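Varthorpe cotton tote, natural white
Review by Marloes Boersma, June 5, 2021

I bought this bag from Gourlay for carrying fruit home from the market. It costs more than my old one, but the seams are sewn twice and the handles are long enough for the shoulder, also with a coat on.
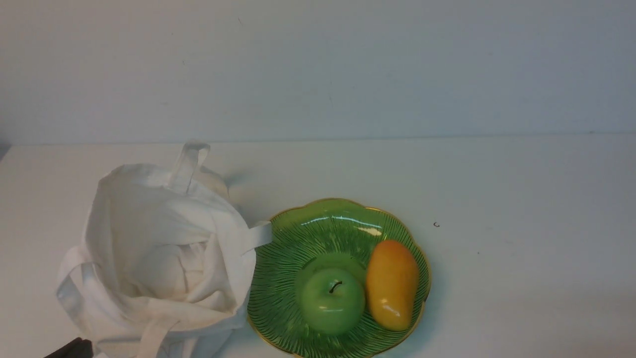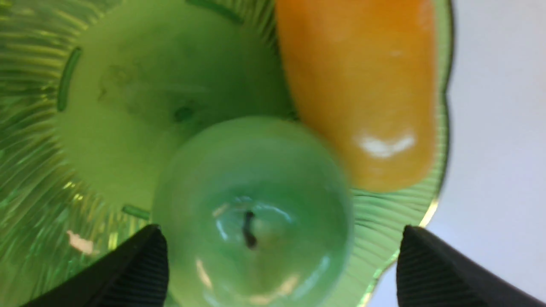
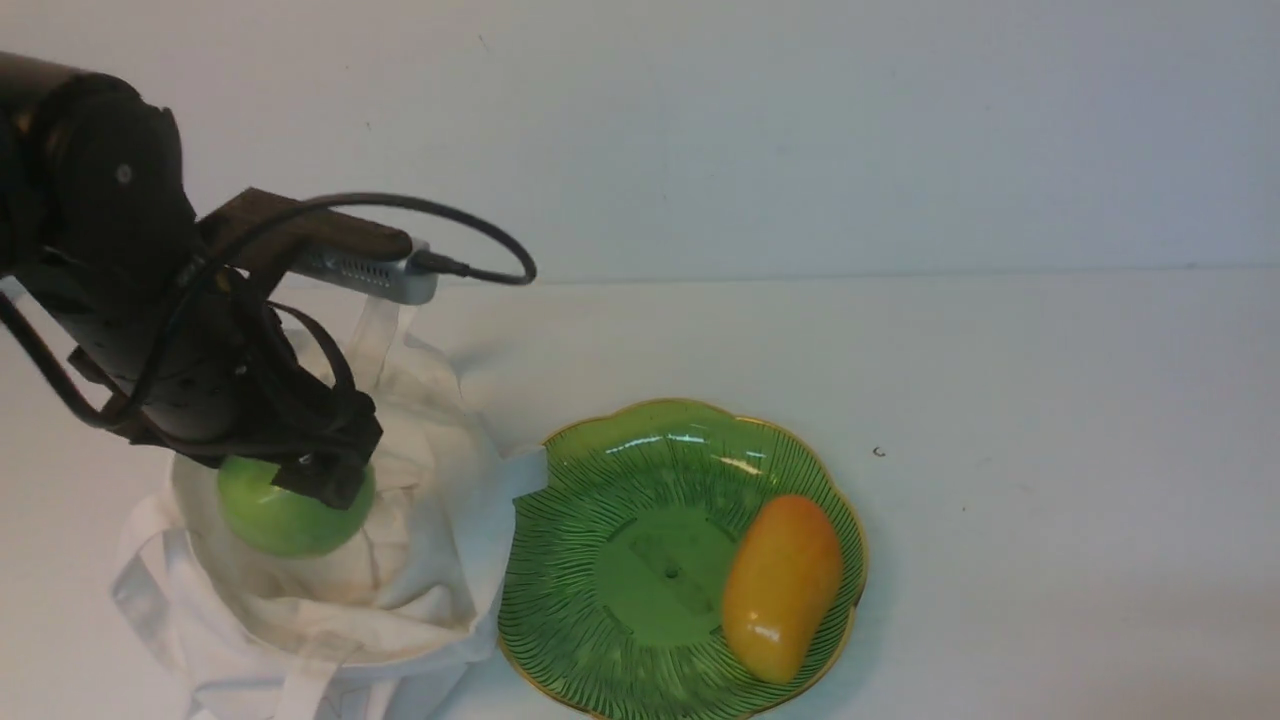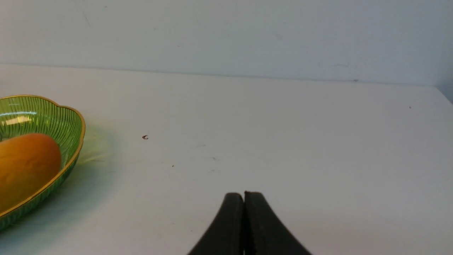 The washing is my only complaint. I washed it at 50 degrees and it became shorter by 15 mm – my friend Elspeth washes hers cold and it stayed the same. The label says nothing of this, and I wrote to the shop to ask. They answered politely and sent me a voucher.

For bread and vegetables I am content with it. For potatoes I would take something thicker. I will buy a second one in August, when the dark blue comes back in stock. Four stars.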